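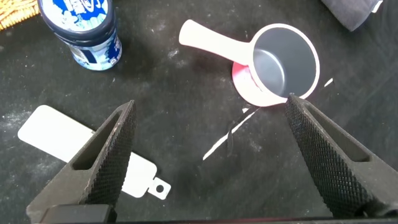 Carkbridge Neighborhood Association
Minutes of the Annual General Meeting
Held May 22, 2022, in the lower hall, Evdale Street, Carkbridge

Present: the Chair, the Vice Chair, the Secretary, five other officers, and 34 members in good standing. Apologies were received from two officers and from the representative of the Dretine Road tenants. The Chair called the meeting to order at 2:05 p.m. and confirmed that a quorum was present.

1. Minutes of the previous meeting

The minutes of the last annual meeting had been circulated in advance. One correction was requested: under item 6, "James Street" should read "James Lane." With that correction, the minutes were moved, seconded, and approved.

2. Matters arising

The Secretary reported that the city had replied to the Association's letter about the storm drain at the foot of James Lane. The drain has been added to the city's cleaning schedule, but no date was given. A member who lives on the lane stated that water stood at the curb after each heavy rain in the spring. It was agreed that a second letter would be sent, asking for a date in writing.

The missing street sign at Dretine Road was replaced in the winter. The item was closed.

3. Membership and finance

Membership stands at 202 households, compared with 191 at the last annual meeting. Most of the new members live in the homes north of Evdale Street. The finance officer presented the accounts, which had been reviewed by an outside bookkeeper. Income from dues rose slightly. Insurance was the largest single expense.

A member asked whether dues could be paid in two installments. The finance officer replied that the bylaws call for one payment but do not forbid a second. The officers were asked to bring a short proposal to the next general meeting. The accounts were accepted as presented.
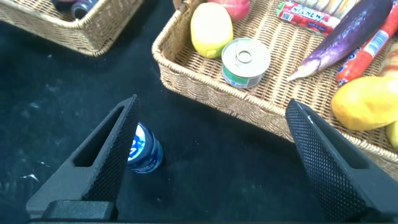
Reading time: 4 minutes

4. Parking on Dretine Road

The Vice Chair introduced the parking survey, which was delivered to every household on Dretine Road and on the two adjoining blocks. Residents reported the greatest difficulty on weekday evenings and on weekend mornings, when visitors to the park leave cars on both sides of the road. Several replies mentioned blocked driveways.

Three options were placed before the meeting:

(a) to ask the city for resident permits on the whole of Dretine Road;
(b) to ask for a two-hour limit on the park side only;
(c) to take no action and repeat the survey next year.

Discussion followed. Members in favor of permits stated that the limit would not help on weekends, as the city does not enforce time limits on Sundays. Members opposed to permits raised the yearly fee and the effect on home health aides and other regular visitors. One member observed that the park lot holds up to 14 cars and that the city should be asked to enlarge it before any rule is changed on the street. The Chair noted that the lot belongs to the county and that a request would have to be made separately.

It was moved and seconded that option (b) be adopted. The motion carried on a show of hands, with three abstentions. The Vice Chair will draft the request and share it with the Dretine Road tenants before it is submitted.

5. Crosswalk at Evdale Street

The Secretary read a letter from the city's traffic office. The office will study foot traffic at the corner of Evdale Street and James Lane when school is back in session in September. No decision on a painted crosswalk will be made before then. Members were asked to send written accounts of any near accidents to the Secretary, giving the date and time of day.

A member asked that the hedge at the northwest corner be trimmed in the meantime, as drivers turning right cannot see the curb. The Secretary will write to the property owner.

6. Use of the hall

The current agreement for the hall runs to the end of the year. The owner has offered to renew on the same terms, provided that evening meetings end by 9:30 p.m. The officers recommended acceptance. Approved without objection.

Members were reminded that the side door must be locked from the inside and that the heat is to be turned down after each meeting.

7. Election of officers

The terms of the Chair and two other officers had expired. All three had agreed to stand again, and no other nominations were received. They were declared elected for two-year terms. The post of newsletter editor remains open.

8. Other business

A member requested that agendas be sent by mail to households without email. The Secretary confirmed that this is already done upon request and will add a notice to the next newsletter.

A question was raised about fireworks in the park. The Chair advised that complaints should be made directly to the police at the time of the disturbance.

9. Next meeting

The next general meeting will be held in September, on a date to be announced in the newsletter. Items for the agenda should reach the Secretary two weeks in advance.

The meeting was adjourned at 3:50 p.m.

Minutes recorded by the Secretary. Subject to approval at the next general meeting.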